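# Half a Wage, Same Kitchen

A household that loses one of two incomes has a short period, usually the length of the notice pay, in which decisions are cheap. After that they cost more.
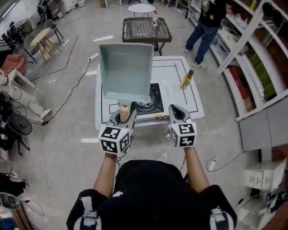

Divya Rai kept a record of that period. She had worked in stock control at Skanar for nine years when the Fellulthorpe depot closed, and she treated the family's spending as she would have treated a warehouse: list everything, find out what moves, stop reordering what doesn't. Her husband's job at Trernik continued on the same hours and the same pay.

The first list had 99 lines. It covered every payment that left the joint account over three months, including the annual ones divided by twelve. Mortgage, council tax, water and energy came first and were left alone, apart from a call to the lender to ask what a change of term would do to the monthly figure. She asked for the answer in writing and did not act on it.

The remaining lines were sorted by notice period. Anything that could be stopped within a month went into one column; anything under contract went into another, with its end date. Two gym memberships, a second phone contract and a film subscription accounted for most of the early saving. The car insurance was not touched until renewal, as the cancellation fee would have used up the difference.

Food was handled separately. The weekly shop moved from one large delivery to a fixed £50 in cash, with a top-up only for washing powder and similar goods. It went over in the first fortnight and settled in the second month, by which time the freezer had been emptied and its contents written on a sheet taped to the door. Meals out stopped, with the exception of birthdays.

The social side proved harder to put in columns. A weekend away with the Reddy family had been planned since April, and the £276 share of the cottage was still refundable. Rai withdrew a day before the deadline. She told them the reason in one sentence and offered a Sunday lunch at home in its place, which the Reddys accepted.

"I had drafted a long message," she says. "Then I deleted it and rang."

The children, 2 of them at primary school, were told on the first evening. They were given the facts that affected them -- swimming lessons would carry on, the summer trip would not -- and were told when the next update would come. The updates were held after tea, at the table, and tended to be brief. The younger child mostly asked about the swimming.

Rai now works part-time for a school supplier and still runs the list. It has 61 lines. The column for contracts has three entries left, the last of which ends in November, and the phone is next.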